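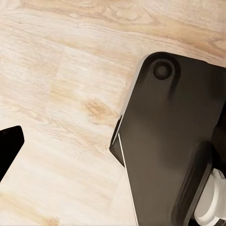 Flaltov replied that the pose estimator still reports a part between the fingers when the table is bare, and asked whether we had tried it with the wood texture swapped out.

We have now, and it's the texture! Really pleased with this one.

Ticket: phantom detection in wrist view, Bodin simulator
Component: Jaketti perception node
Status: fix in testing

Symptom: with the gripper open over bare table, the node publishes a pose at 4 Hz and the planner happily closes on it. Confidence is high enough to pass the filter every time.

Tried first: restarted the node, cleared the cached poses, rechecked the camera extrinsics. No change. Turned off the finger mask in case the dark finger was leaking through. Still no change.

Then I ran 4000 renders with the table texture on and the arm jittered a little each time. 2535 came back with a false pose, and when I plotted them they sat right on top of the small knot in the middle of the wood (lovely tight cluster, I wish all bugs plotted like that). Same seeds with a flat beige material: zero.

So the segmenter likes a round golden-tan spot with a darker core. Our training set had plain tables only, which explains a lot.

Fix: added randomized wood grain to the training renders and a depth check, so anything level with the table gets dropped before pose estimation. First rerun on the same seeds is down to 285, all from the branch without the depth check. With it on, none so far!

Still open: very thin parts could fail the depth check. Pedden, can you send your washer scene so I can set the threshold? Leaving this ticket open until Saturday's nightly run is in.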